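About Jivstead

Jivstead sorts, washes and returns drinkware for shared offices. We were set up by Duván Espinoza, who had managed office kitchens before and wanted a fixed procedure for what gets left on tables after meetings. The company now handles 2,000 mugs a week from a single washing site on Wemurier Street.

What we handle

Incoming items are divided into 4 streams: ceramic mugs, paper cups, bottles with liquid in them, and empty bottles. Mixed tables are the normal case. A client does not need to separate anything before collection.

Ceramic mugs are checked for chips at the rim and the handle joint, then washed. Tea and coffee staining near the rim is treated with a soda paste before the main wash. Dark glazes with a pale interior get the same treatment as plain white ones, but are inspected under a brighter lamp — residue is harder to judge against cream than against white.

Paper cups are not washed. Any remaining drink is drained and the cup goes to general waste unless the local plant accepts lined paper.

Bottles are emptied before recycling. Water goes to the gray tank. Soda, cola and cloudy drinks go to the sink line, which is flushed every hour. Caps are screwed back on after draining.

Equipment and records

Mugs travel in Gakness crates with divided inserts, 100 mugs to a stack. Each stack carries a client tag and a wash code. Breakage is logged by stack and reported in July and January. Mugs that belong to individual staff members are returned to the same kitchen, on the shelf marked Ñahui, named after the first building we served.

Working with us

Collection runs from 5:30 p.m., and clean stock is back before 8 a.m. The minimum contract is one kitchen. Sites with a dishwasher can use the sorting service alone — the crates and tags are the same.

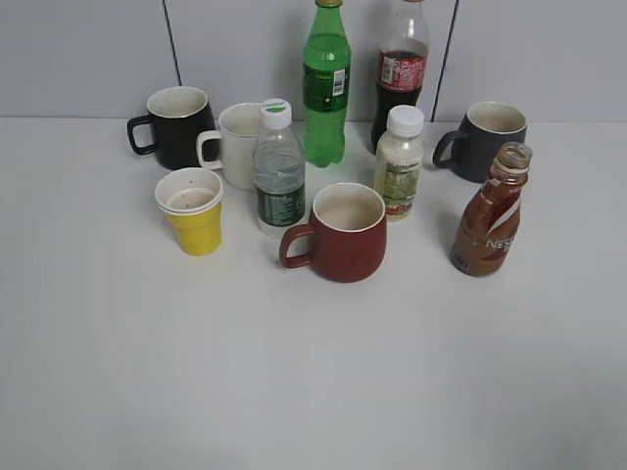 Quotes are prepared after one site visit. Please have a floor plan ready and mark each kitchen and meeting room on it.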